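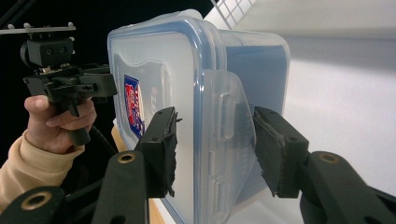
4.2 Changes in the work at the repacking tables

Before the trial, staff at the Nestarska site closed and moved lidded containers by hand, at a pace set by the line. During the trial, one table was given over to recording. Workers there handled the same kinds of containers with hand-held grippers, and the recordings were used to train the arm that Mesport planned to install on the second line (Figure 3).

Workers described the recording shifts as slower but more tiring for the wrist and thumb. A clear plastic box with a latch lid is easy to pick up with bare fingers. With two gripper fingers it has to be approached from the sides, and the worker has to judge by eye how hard to press. Several said they had never thought about how they held a box until they were asked to do it this way.

The site collected over 450 recordings. Of these, 260 were kept after review by Workico, the contractor. Workers were not told which ones had been dropped or why – a point that came up in all four group interviews. Some took a low acceptance rate as a judgment on their skill, although the contractor's notes mostly list camera and cable faults.

Pay stayed the same during recording shifts. Supervisors at the Fagundes site, where the arm was already running, reported that two packing posts had become checking posts, with less lifting and longer periods of standing.

Figure 3. Clear container with a blue-rimmed lid held between the fingers of a hand-held gripper. A second gripper is in the worker's hand at left.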